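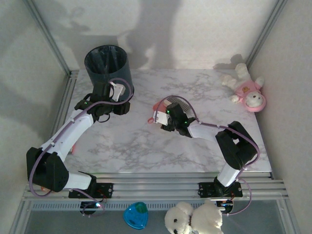

4. Setting up the Kudgate thermostat with a two-stage furnace

7 min read

This section assumes the old thermostat is off the wall and you have a photo of how it was wired. If you skipped the photo, stop and go trace the wires at the furnace end. Wire color means very little. I have seen red used for the fan and blue used for almost everything.

The Kudgate box says "no tools, no guesswork." You need a small flat screwdriver, a level, and a voltmeter, and there is guesswork in step 6 unless you read the furnace label first.

CAUTION: Turn off the furnace at the breaker, not at the switch on the side of the cabinet. That switch is often wired by whoever was in the basement last. Check with the meter between R and C. If you read anything near 24 volts, the power is still on.

4.1 Wiring the base

1. Hold the base against the wall and level it. The level does nothing for how the unit works, whatever the quick start card claims. It only keeps the thing from looking crooked.

2. Pull the wires through the center opening and plug the hole in the drywall behind it with putty. Cold air coming down the wall cavity will throw off the sensor more than any setting in the menu will fix.

3. Connect R to R. If you have separate Rh and Rc wires, take out the jumper first. Leave the jumper in if you have only one.

4. Connect C. The manual from Kudgate calls the C wire "recommended." Treat it as required. Without it, the thermostat charges itself by sneaking a little current through the heating circuit, and some control boards put up with that and some don't. The sign of trouble is a furnace that clicks and never lights.

5. Connect G to the fan and Y to the outdoor unit, if there is one.

6. Connect W1 to first-stage heat and W2 to second-stage heat. Look at the furnace board before you do this. On some boards a small switch tells the furnace to run its own staging on a timer, and then W2 at the thermostat is ignored. If the switch is set that way, you have a single-stage thermostat as far as the furnace is concerned, and the staging menu below will do nothing.

7. Tug each wire. Then snap on the display and turn the breaker back on.

NOTE: If you have no spare wire for C, Trunholm sells an adapter that goes in at the furnace. It works on conventional systems. I would not use it with a heat pump, and the package does say so, in small print on the back.

4.2 First start

The display takes a while to wake up, and may restart once. Leave it alone.

1. Pick the system type by hand. The unit offers to detect it. Detection looks at which terminals have wires in them and can't tell a furnace from an electric air handler. If you have a gas furnace, choose "Gas, forced air."

2. Set the number of heat stages to two.

3. Set fan control to "Equipment." This lets the furnace decide when to start the blower, after the heat exchanger has warmed up. Choosing "Thermostat" on a gas furnace gets you a blast of cold air at the start of every cycle.

4. Skip the Wi-Fi page for now. Everything in this section works without it.

5. Run the test under Menu > Installer > Test Outputs. Run W1 by itself first and wait until you hear the burner light. Then add W2. The blower should get louder. If it doesn't, go back to step 6 in 4.1.

CAUTION: Do not run the cooling test in cold weather. The test page allows it and shows no warning. Running an outdoor unit in the cold can wreck the compressor, and the warranty people will ask what the temperature was that day.

4.3 Staging settings

The factory settings favor quick heat over low gas use. That may be fine in your house, but don't take the "Eco" leaf on the screen as proof of anything. It comes on whenever the set temperature is below a fixed number, whatever the furnace is doing.

1. Go to Menu > Installer > Staging.

2. Set the second-stage delay to 12 minutes. The factory delay is shorter, and brings on high fire for jobs that low fire would have finished.

3. Set the temperature gap for second stage to 3 degrees. With a smaller gap, any morning warm-up goes straight to high.

4. Set the minimum off time to 300 seconds. The screen takes seconds here and minutes on the line above it. Enter a 5 and you will get five seconds.

5. Press Save, then back out and open the page again to see that the numbers stuck. On the older firmware they sometimes don't.

Changed 2026-02-06: the earlier version of this section gave the off time in minutes. Thanks to Tipene Henare for catching it.

4.4 Learning mode

Leave it off for the first heating month. I leave it off for good. The claim is that the thermostat studies your routine and saves money. What it does in practice is lower the heat when its motion sensor hasn't seen anyone, and if yours is in a hallway, that will be whenever you sit down.

If you want to try it anyway:

1. Write down your present schedule. Turning on learning mode erases it and does not ask first.

2. Turn on Menu > Comfort > Learn.

3. Compare gas used per heating degree day, from your own meter. The savings report in the app compares you with a made-up house held at one temperature all day and night, and nobody I know heats that way. A mild December will look like a triumph on it.

4.5 Using it with a Podlow humidifier

The Podlow bypass models can be run from the HUM terminal. The Podlow sheet shows a two-wire hookup. The Kudgate sheet shows one wire and a return through C. Both can be right, depending on whether the humidifier has its own transformer, and neither sheet mentions this.

1. Find out if there is a transformer on the humidifier. It is a small block, often mounted on the duct or a junction box.

2. If there is one, do not connect its power to the thermostat directly. Use an isolating relay. The Pacheco 11 is cheap and fits inside the furnace cabinet.

3. If there isn't one, wire HUM to one humidifier lead and C to the other.

4. Set the humidity limit low and raise it over several days. Water on the inside of the windows means it is too high, no matter what the percentage on the screen says.

NOTE: The "Auto Humidity" option needs an outdoor temperature, and without Wi-Fi it has none. It will still let you select it. Set the limit by hand.

Go on to section 5 for the app and the remote room sensors.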